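에코백, 그러니까 천 가방은 손잡이나 어깨끈이 달린 천으로 만든 가방을 두루 부르는 말이에요. 저는 이 항목을 꽤 오래 붙들고 고쳐 쓰고 있는데요, 쓸수록 할 얘기가 늘어나네요! 가방 하나에 이렇게 말이 많아도 되나 싶지만 일단 적어 봅니다.

소재는 면 캔버스가 제일 흔하고, 마나 나일론, 폴리에스터도 많이 써요. 캔버스는 두께를 온스로 따지는데 8온스쯤 되면 접어서 주머니에 넣기 좋고, 더 두꺼워지면 바닥에 세워도 모양이 좀 버텨요. 제가 제일 오래 쓴 건 Van Acker라는 작은 공방 제품인데, 무게가 388그램이라 빈 가방치고는 묵직한 편이에요(그래도 책 넣을 땐 이만한 게 없어요).

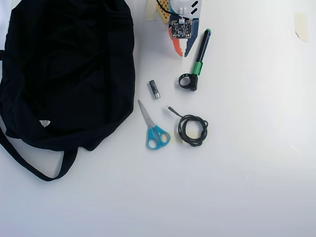

끈 길이도 은근히 중요해요. 손에 드는 짧은 끈이 있고, 어깨에 거는 끈이 있고, 몸을 가로질러 메는 긴 끈이 있죠. 날루(Nallau)에서 가방을 만드는 타리크 치마 씨는 어깨끈을 달 때 박음질을 네모로 두르고 그 안에 X자를 한 번 더 넣는대요. 저도 따라 해 봤는데 삐뚤빼뚤하긴 해도 아직 안 뜯어졌어요!

세탁은 찬물에 뒤집어서, 건조기는 웬만하면 피하세요. 면은 첫 세탁 때 꽤 줄어들거든요. 러크러미오아라 토마 씨가 쓴 소책자 『타모(Tamo)의 천 가방』에는 진한 색 천은 따로 빨고 그늘에 말리라고 나와요. 저는 1월에 그걸 무시했다가 흰 셔츠가 회색이 됐고요... 구김은 살짝 축축할 때 다리면 잘 펴지는데, 나일론은 낮은 온도로 얇은 천을 덧대고 다려야 해요.

보관할 때는 가방 속에 가방을 넣는 분들이 많죠. 저도 한때 약 50개를 그렇게 쌓아 뒀는데, 지금은 세로로 말아서 서랍에 꽂아 둬요. 끈을 안쪽으로 넣고 말면 꺼낼 때 서로 안 엉켜요.

이 사이트는 더 나은 이용 환경을 위해 쿠키를 사용합니다. 계속 이용하시면 쿠키 사용에 동의하는 것으로 간주됩니다. 동의 | 설정 변경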